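Search this board Go
Home Forums Breads & Pastry New posts Log in

Serving croissants, basket or plate??

skimau_baker
doing a breakfast table in January, first one for more than family. basket for the croissants or straight onto plates? worried the bottoms go soft in a basket. recipe is the Valtano one, 3 folds, long rest in the fridge

butterside141
Basket. Always. Line it with a cloth, let them cool on a rack first. If the bottoms go soft you packed them too warm, basket didnt do it.

darside_deb
disagree. plates. people dig around in a basket and you get flakes all over plus the good ones get squashed at the bottom. one each on a plate, done

skimau_baker
ok so both camps already lol. colors I'm thinking of, reddish-orange woven basket, pink plate, white table:

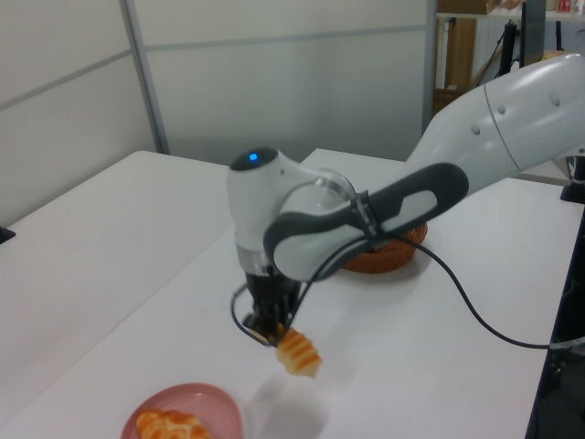
round basket at the back, pink plate up front

butterside141
Nice pink. Basket looks good with it, I'd still use it. Put it in the middle where everyone can reach

darside_deb
the plate wins, sorry. golden brown on pink looks great. basket for rolls maybe

oven165
Both of you skip the real issue which is timing. Bake late, rack 20 min, then serve in watever you own. Mine sat two hours in a basket once and were fine on top, sad underneath. So kinda with deb here

butterside141
two hours is on you not the basket

skimau_baker
ha. ok plates for the first round, extras in the basket w/ a cloth. will try a test batch tonite

Search this board Go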